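Robot arm now takes the processors out at our refurbishing bench, what happens to the people?

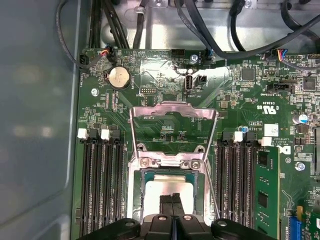 I work in Dimham, in a company that repairs and resells used servers. There are 9 of us at the benches. In August the management put a robot arm on bench 2, for taking processors out of old Dell boards. Until then this was my work, and I was proud that I almost never bent a pin. Now I open the case, lift the metal plate of the socket, and the arm does the pick. My supervisor says no job will be lost, but my day feels very different. Has somebody passed through the same? Should I ask for training, or look for another place?

Posted by bratu_bench

Alance

We had this change two years ago, in a shop of similar size. The first months I was mostly waiting beside the machine, and this was the worst part, more tiring than the work itself. Then I asked to learn how to teach the positions, because every board model has the socket in a different place and the cables are never the same. Now I do this half of the day. My advice is to ask for the training in writing, and to ask also if your pay grade will change with it. In our shop it changed only after we asked a second time. Also ask who is responsible when a socket is damaged. For us it was not clear, and they first wanted to blame the operator.

Kutley55

They always say no job will be lost. Update your resume.

oldsolder

I am 55 and my wrists are thankful for the robot. I did up to 100 boards in a week by hand and I don't miss it. But do keep some manual work, so that you don't lose the feeling in the fingers. We still do the memory by hand.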